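About Lockyer

Lockyer tests household and shop-floor machines for the people who might end up paying for them. We are a small company based in Brundside, with a second workshop in Derosville. Our customers are care homes, housing providers, hotels, laundries and small factories. They come to us with a brochure or a video and ask whether the machine can do the job in an ordinary week, with their own staff and their own clutter.

Mostly the answer is "some of it". We try to say which part, how long it takes and what a person still has to do before and after.

We don't build robots and we don't sell them. We take no commission from makers. A maker can book a test with us on the same terms as anyone else, and gets the same report.

The chores we look at are dull ones. Wiping a table, folding a towel, putting empties in the bin, filling a tray, emptying it again. A person does these without thinking, often while talking about something else. For a machine each one is a string of small jobs, and any of them can go wrong. Cloth is a good case. It has no fixed shape, it hides its own corners, and two hands have to agree on who is holding what.

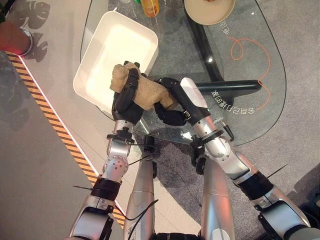 How we started

Lockyer began as a repair shop for commercial cleaning equipment: floor scrubbers, carpet machines, dish conveyors. Customers kept asking us about the newer machines they had been offered, and we kept having to say we didn't know. One winter a hotel laundry asked us to spend a fortnight with a folding machine it had on trial. We wrote down every towel. The report was badly laid out and far too long, but the laundry made its decision from it, and a second laundry asked for a copy.

After that we wrote up what we were doing as a fixed list of chores, so that one machine could be compared with another. The list is called Paleo. It was a working title and it stuck. Paleo now has 40 chores on it, split between home, kitchen, laundry and packing bench. We review it every February and usually drop one or two that no longer tell us much.

We still repair floor scrubbers. The repair side pays for a fair share of the testing side, and it keeps us honest about what breaks.

What a test involves

A Paleo test runs over three visits. On the first we watch the machine being set up and note who does the setting up, how long they take and whether they needed to ring anybody. On the second it does each chore in tidy conditions. On the third we leave things as a household or a shift would leave them. A tray sits at a slant, a towel is dropped in a heap, a bottle is on its side.

We record four outcomes. Done means the chore was finished with no help. Done with help means a person moved something, restarted something or gave a nudge. Stopped means the machine gave up safely. Failed covers everything else, including a chore that looks finished and isn't. A cloth pushed around a table top for two minutes is a failed wipe if the crumbs are still there.

Our records hold 1,593 chore attempts so far. Nearly 1,000 of those are home and kitchen chores. The rest are laundry and packing bench.
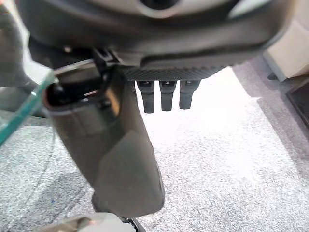 Hands take up more of our reports than any other part. Customers ask about walking, talking and battery life, and those all matter, but a chore gets done or doesn't at the fingertips. We look at how wide a hand opens, how thin a thing it can pick up and whether it can work close to an edge. A broad thumb with short fingers hanging in a row beside it may be fine for a bottle and awkward for the corner of a cloth. Glass is another matter we always raise. The thick edge of a glass table top shows up green, but the middle of the sheet lets you look straight through to the carpet, and we want to know how a machine finds the surface before it puts something down on it. We ask for that to be shown to us with several objects and at more than one time of day.

Where things stand

We are asked most weeks whether machines can do the housework yet. On our records, single-purpose machines that vacuum or mow can be left to it in many homes. General machines with arms are at an earlier stage. They can pick up a firm object of a sensible size and put it somewhere else, and the better ones do this often enough to be worth watching. They are slow. Soft things, wet things and things stacked against each other bring the scores down.

The living room is harder than people expect. A coffee table with a few drinks on it is a crowded place for a hand. Cans stand close in among bottles, a tray sticks out over the edge, and the thing you want is at the back.
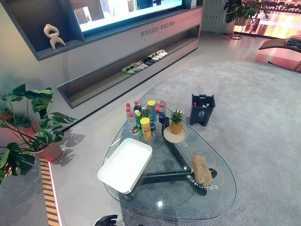 Living room coffee table with tray, drinks, pineapple and rolled towel.

On the shop floor the picture is better, mainly where the work can be brought to the machine in the same way each time. Packing cartons of one size scores well. Mixed returns score poorly. Sorting clean laundry by type is somewhere in between, and we expect that to move first.

Using a tool is the other area we are watching. Picking up a cleaner or a brush is one task and using it properly is another, so Paleo marks them separately. The machine has to hold the tool the right way round, keep it at the right height, and deal with whatever else has been left on the surface.
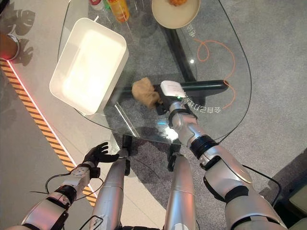

Handheld vacuum cleaner in the right gripper, with a cloth next to it on the glass.

What we will and won't tell you

We will tell you what we saw, how many times we saw it and under what conditions. We will tell you what the machine costs to keep going if we have the bills to show it. We won't guess at what a maker's next version will do, and we won't put our name on a quotation taken out of a report without the paragraph around it.

We also won't tell you how many staff you could do without. Several customers have asked. Our reports give minutes of work saved and minutes of work added, and both columns matter. Somebody has to clear the floor, charge the batteries and fetch the sock out of the wheel.

Working with us

The home and kitchen bay is in Brundside. Laundry and packing tests are done in Derosville, or on your own premises if the machine is already installed. Please tell us the chore first and the machine second. A short account of how the job is done at present, with the things that usually get in the way, is more use to us than a specification sheet.

Reports are written in plain English and run to a few pages. The full record of attempts is attached for anyone who wants to check our sums.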